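Hiu-tung Chang
May 7, 2020

I've now read the Setgate draft on recording tabletop manipulation tasks all the way through, twice. 226 clauses. I came away less sure what a "valid trial" is than when I started.

Take clause one on objects: "items shall be representative of household use." Fine. Representative of whose household? Ours is bright plastic cups and bowls on a green cloth, and by my reading it passes. So would a single teaspoon.

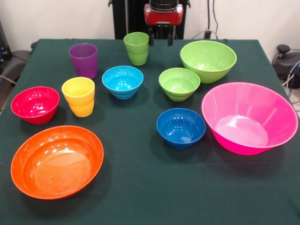

The draft spends four pages on how the start layout gets written down and one line on who checks it. I'd swap those. A layout sheet filled in by the same person who set the table is a diary entry.

And "randomized placement" is never defined. People are terrible at random. We spread things out evenly, keep the big bowls near the edges, leave ourselves room at the front. If you mean drawn positions, say drawn positions.

Killian Gautier replied to my March comments that labs can "use judgment." Killian, I like you, but judgment is the thing a standard is supposed to pin down. Otherwise why am I paying for the PDF?

Next gripe: camera views. The draft wants "at least one view sufficient to establish the state of the workspace." Sufficient according to who? From one side a bowl is in plain sight, from another the gripper is over part of it. 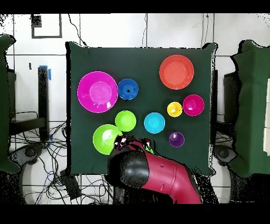
So pick a number of views and make people defend dropping one. We wrote 3 into our own rules at Rarngate and had the argument once, up front, instead of after every bad run.

Same with repeats. The draft suggests 400 trials per task, no reasoning given. I asked where it came from. The answer was that Dredoter already does 400. That's a habit with a clause number on it.

I'll give them the section on stopping. It says who can halt the arm, from where, and that a halted run stays in the log. Short, clear, and I can train a new person on it in an afternoon. More of that please.
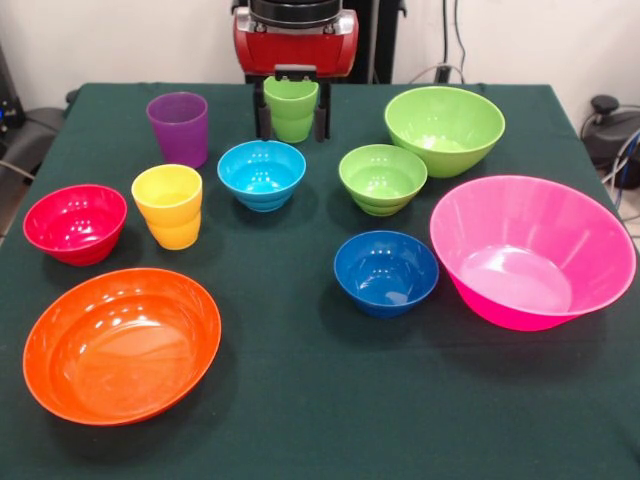 WHAT COUNTS AS A GRASP

Section 9, and the one I'd fight over. "The object is retained by the end effector." For how long? At what height? A cup just off the cloth and a cup carried across the table score the same – that flatters everybody's numbers.

Hung's old checklist handled this better. Lift, hold, place, each marked separately, and a blank box counts as a fail. Ugly form, but two people filling it in would usually agree.

Comments are still open. I've sent mine in, with the Hung form attached. If you run arms for a living, please read section 9 before you tell me it's fine.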